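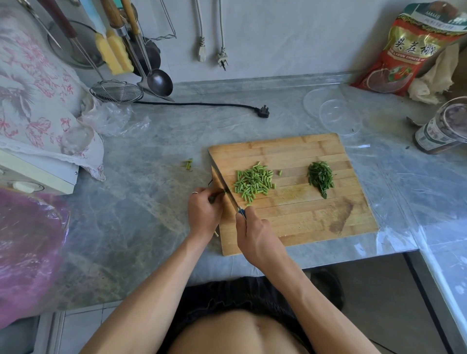 Jan 20, 2019

Two head cameras, one kitchen

I have had the Drenau camera since June and the Hultevell for a good deal less time than that, and I keep getting asked which one to buy for recording hand work. I put off writing this until I had enough hours on both. I now have 900 clips, split fairly evenly, nearly all of them cooking and washing up.

The purpose is the same as in my earlier posts. I want recordings of hands doing ordinary jobs, taken from roughly where the eyes are, so that I can run a hand tracker over them and send the result to the Atanasov arm. The arm has a plain two-finger gripper, so most of what a hand does is lost on the way. What I need from the camera is the position of the wrist, the opening between thumb and fingers, and the moment something is picked up or let go.

Chopping vegetables is the job I use for comparing things. It has a tool in one hand and a soft, awkward item in the other, and the two hands stay close together. If a camera and tracker can manage chopping green stalks on a board, they can manage nearly anything else I do at a worktop.

The Drenau first. It weighs more and the strap is poor. After one meal's worth of preparation I have a mark on my forehead. The picture is wide, though, and it takes in the whole board, both forearms and the wall behind with the ladle and strainer hanging on it. That matters more than I expected, as the tracker uses fixed things in the background to work out how my head has moved. A busy wall is good for it. When I tried the same camera facing a bare white door, the position wandered badly.

The Hultevell is lighter and I forget I am wearing it. Its view is narrower. If I look at the tip of the knife, the far hand is often only half there, and the tracker either guesses or drops it. You can get round this by keeping your head further back, but then you are chopping in a way you never would normally, and the recording is worth less.

For the knife hand there was little between them. A blue handle is easy to pick out from skin, and both cameras gave a steady grip and a believable angle for the blade. The holding hand is where they differ. Fingers curled over a few stalks, with the blade right beside them, hide most of their own joints. With the Drenau the tracker lost that hand in 2 clips out of the last batch I checked by eye. With the Hultevell I stopped keeping a tally when it was clear it was happening in most of them.

I wondered whether a ring would confuse matters. I recorded with a thin silver one on and with it off and could not find any difference worth reporting.

The cut pieces are still a problem for both. A heap of short green lengths gets treated as one object, which is fine. Something finely sliced beside it sometimes gets joined on to it, which is not. Leaving a clear strip of board between the piles helps, and I have started doing that without thinking. Stains on the board have also been marked as food now and then. I could buy a new board but I would rather fix the software.

On the controller side, I moved from my old script to Drollance in the autumn. It takes the hand positions and smooths them before they reach the arm. I have the delay set at 400 milliseconds. At 600 the movement is nicer to watch but the gripper closes too late, and it shuts on air. Below 400 the arm shivers. I have not let it hold a real knife and do not plan to. It gets a wooden spoon handle and a length of foam pipe cut to look like a stalk.

The gripper itself needs changing. The flat pads that came with it let the foam roll. I have glued on some ribbed rubber from a bath mat, and that grips well enough, although one side has begun to peel at the corner.

So for chopping, I would take the Drenau and sew a better strap. For washing up, where your hands are further apart but the movements are slower, I had less trouble with the Hultevell and the lighter weight was welcome. I have not tried either of them outdoors.

Next I want to put the Drenau on a softer headband and repeat the chopping clips with the same knife and board. I also need to reprint the bracket for the arm's own camera, as the present one touches the cable whenever the wrist turns fully to the left.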